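Rapport d'avancement – Atelier de rangement et de tri, site de Kozan
Période : septembre
Destinataire : Zerrin Canpolat, Trukitel
Rédaction : Gonzalo Gallardo

Le poste de tri des petits objets est en service depuis le début du mois. Le travail a porté sur l'exercice de la balle : prendre une balle de ping-pong orange sur une table blanche et la déposer dans un bac transparent. Sur les 362 essais prévus pour la période, 284 ont été réalisés et notés. Le reste est reporté à octobre, après deux matinées perdues à cause d'une coupure de courant dans le bâtiment.

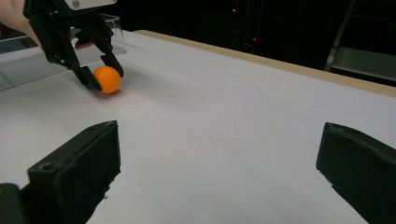

Aslı Saraç a suivi la préparation du poste. La principale difficulté concerne la balle, qui est légère et roule au moindre contact. Le plateau a été remis de niveau au cours de la deuxième semaine et les départs intempestifs sont devenus plus rares. Nous avons aussi essayé un bac opaque, abandonné au bout d'une journée : il gênait le contrôle de la dépose.

La consigne de départ a été fixée par écrit. Le bac est posé à gauche, vide, dans le sens de la profondeur de la table, et la balle se trouve à sa droite. Rien d'autre ne reste sur le plateau. Tarık Başaran vérifie cette disposition avant chaque série et remplit la fiche de suivi.
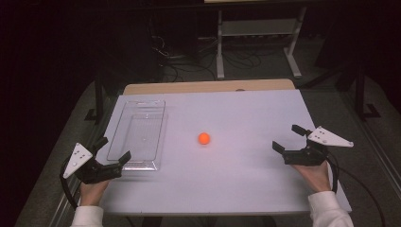

Les essais se déroulent par séries de 100, avec une pause entre deux séries. Une dépose est comptée comme réussie si la balle reste dans le bac ; un rebond hors du bac est noté comme échec, même si la balle est ensuite ramassée. Cette règle n'était pas appliquée de la même façon par tous au départ – les premières fiches ont été relues et corrigées par Erhan Tuncer.

Dépenses : conformes au budget. Les bacs ont été livrés par Trutex avec une semaine de retard, sans surcoût. Une commande de balles de rechange est en cours.

Prochaines étapes : terminer les essais reportés, puis varier la position de la balle et celle du bac. L'objectif de 1 000 essais sur l'ensemble du projet est maintenu. Nous demandons l'accord de Trukitel pour ouvrir une séance supplémentaire le mercredi à partir d'octobre.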